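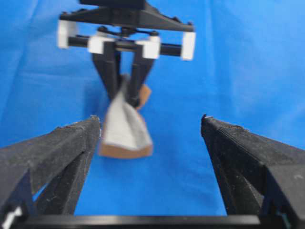
Photo: Radek Hubáček

Pletero is a historical drama film directed by Peter Šimek and produced by Millcombe. Set in a weaving town under siege, it follows a cloth merchant who hides grain from both armies. Principal photography began in April and lasted 50 days, with about 400 extras used for the battle sequences – most of them filmed at night. The screenplay was adapted from a stage play by Havlíček that runs 40 minutes. The release version omits the play's prologue.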